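4.2 工作内容的变化：从“做家务”到“演示家务”
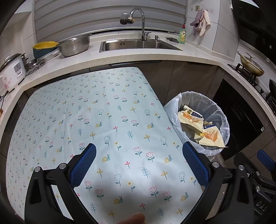

在Fleltden项目里，入户服务人员的工作在引入自动化之前已经有一套比较固定的次序。他们先看厨房，再看餐桌，然后处理垃圾和台面，最后与住户确认。这个次序没有写在公司的手册里，但是多数受访者都能很快地讲出来，并且彼此讲得很接近。Grallon公司开始数据采集以后，同样的家务由同样的人来做，不过他们手里多了一件工具。公司希望用他们的操作来训练将来的家务机器人。本节讨论的问题是，这一件工具进入工作以后，人的工作内容、节奏和对自己技能的看法发生了什么变化。

首先需要说明厨房作为工作场所的特点。工厂的工位是为工作设计的，物品的位置由工艺决定；家庭厨房的物品位置由住户的习惯决定，服务人员只能去适应。水槽、灶台、台面上的锅和碗、挂在墙上的毛巾、桌旁的垃圾桶，都处在一个比较小的空间里，人在其中转身就可以够到大部分东西（图3）。

图3 入户工作现场的厨房一角。近处为手持夹爪与铺有印花桌布的桌子，桌子右侧为套有白色塑料袋的垃圾桶，后方为水槽及台面。

受访者普遍认为，在这样的空间里，徒手工作时最重要的能力是“顺手”。所谓顺手，是指在去拿一件东西的路上，把另一件东西也处理了。例如擦桌子之前，一只手收起包装纸，另一只手已经拿到抹布。使用夹爪以后，这种能力基本不能发挥。夹爪一次只能稳定地夹住一个物体，而且任务规程要求每一段操作只包含一个明确的目标。于是原来连在一起的动作被分开了，变成拿起、移动、放下、停顿，然后再开始下一段。一位有多年经验的服务人员这样描述：

“以前我不想手怎么动，我想的是几点能做完。现在我每一下都要想，夹子开多大，从哪边过去。做一个厨房，脑子比手累。”

这种变化不能简单地理解为去技能化。在经典的劳动过程研究中，去技能化是指工人的知识被转移到管理部门或者机器里，留给工人的是简单的执行。在我们的案例中，知识的转移确实是公司的目的，但是在转移的过程里，工人必须先把自己的知识变得可以看见。他们要判断哪一种抓取方法既符合家务的常理，又适合两个手指的夹爪。软的包装纸和光滑的碗需要不同的接近方向，靠近台面边缘的物体和放在中间的物体也需要不同的处理。这些判断规程里没有写，培训的时间也很短，大部分是服务人员之间互相教的。我们把这部分劳动称为“演示性劳动”。它在工时表上没有单独的项目，却占去了相当多的注意力。

其次是节奏的变化。Grallon规定，每一次入户采集需要完成40段有效操作，连续采集不超过50分钟，之后应当休息。负责现场协调的Randi Haugen在访谈中解释，制定这个上限时主要考虑的是手腕的负担。她也承认，上限在实际执行时比较灵活。如果一段操作被判为无效，例如物体在中途滑落，或者手进入了不应当进入的区域，服务人员需要重做，而重做的时间算在同一次采集里面。因此，快到时间的时候，有的人会选择容易的物体来补足数量。我们在观察中多次注意到这种做法，服务人员自己并不避讳，他们把它叫做“捡好拿的”。从数据质量的角度看，这种做法会使简单物体的比例偏高；从劳动的角度看，它是工人在数量要求之下保护自己体力的一种合理的办法。两种角度在公司内部由不同的部门代表，而这两个部门很少在一起开会。

研究期间，项目组一共提交了2097段操作记录，其中一部分在后期审核中被退回。退回的理由由审核软件Limeo自动给出，用很短的代码表示。服务人员能看到代码，但是看不到具体是操作中的哪一个瞬间出了问题。几位受访者说，这是他们最不满意的地方。过去住户如果对清洁不满意，会直接指出来，比如灶台没有擦干净，碗放错了位置，服务人员可以解释，也可以马上补做。现在评价来自一个不能对话的系统，而且往往是在离开这一家以后才收到。有一位受访者说，她把常见的代码抄在一张纸上，旁边写自己猜测的意思，后来这张纸被同事们拍照传开，成为一份非正式的手册。直到2019年2月17日，协调人员才在一次例会上发放了正式的代码说明，而其中有几条与同事们的猜测并不一致。

第三个变化涉及服务人员与住户的关系。入户清洁本来是一种依靠信任的工作，服务人员在别人的家里移动别人的东西。采集开始以后，信任的对象变得复杂了。住户在签署同意书时同意的是“在家务过程中记录操作”，但是家务和采集的界线在现场并不总是清楚。某些物体会在同一次入户中被拿起、放回、再拿起，住户看到以后会问，到底是在打扫还是在做实验。服务人员需要自己回答这个问题。他们中的大多数人选择先完成采集，再徒手把厨房真正整理一遍，这样住户回来看到的结果和以前相同。这一遍整理按照合同属于普通清洁的工时，但是时间被压缩了，所以实际的工作强度比采集以前更高。

我们把这一点与Boström物业的情况作一个对照。Boström参加同一个项目，但是把采集和清洁安排在不同的入户时间，采集人员不负责清洁的结果。那里的受访者对节奏的抱怨明显较少，不过他们提出了另外一种意见：因为不用对厨房最后的样子负责，他们觉得自己的操作“像表演”，有时候会忘记一个真正做家务的人会怎样做。Grallon的工程人员在六月的中期讨论中也提到，来自Boström的操作比较整齐，但是任务之间缺少自然的衔接。由此可见，把两种工作分开可以减轻负担，同时也会改变被记录的东西本身。

最后讨论受访者对于将来的看法。我们原来预期，担心被机器人代替会是访谈中的主要话题，但是实际情况比较分散。有三位受访者（共3人，均为工作时间较长者）明确表示担心，认为自己是在教会一个将来的竞争者。其余的人更关心眼前的问题，例如采集的补贴能不能固定下来，手腕疼痛算不算工伤，换岗以后采集的经验有没有用。还有人表示，在使用夹爪以后，她第一次觉得自己的工作是困难的，因为她看到一个很小的动作，换成两个手指的工具就需要练习很久。这种感受在访谈中出现时，常常伴随着对工资的批评：既然这件事这样难教给机器，为什么一直按照不需要技能的工作来付钱。

我们认为，这个批评值得认真对待。演示性劳动使得原来隐藏在“顺手”里的技能暂时成为公司承认的对象，因为它对模型有价值。但是这种承认目前停留在数据的层面，合同中的岗位名称、工资等级和培训记录都没有相应的修改。服务人员的知识以操作记录的形式进入公司的资产，而提供知识的人仍然按照清洁的小时数计算报酬。下一节将从合同文本出发，分析这种不对称是怎样在制度上形成的，以及现场协调人员在其中有多大的调整空间。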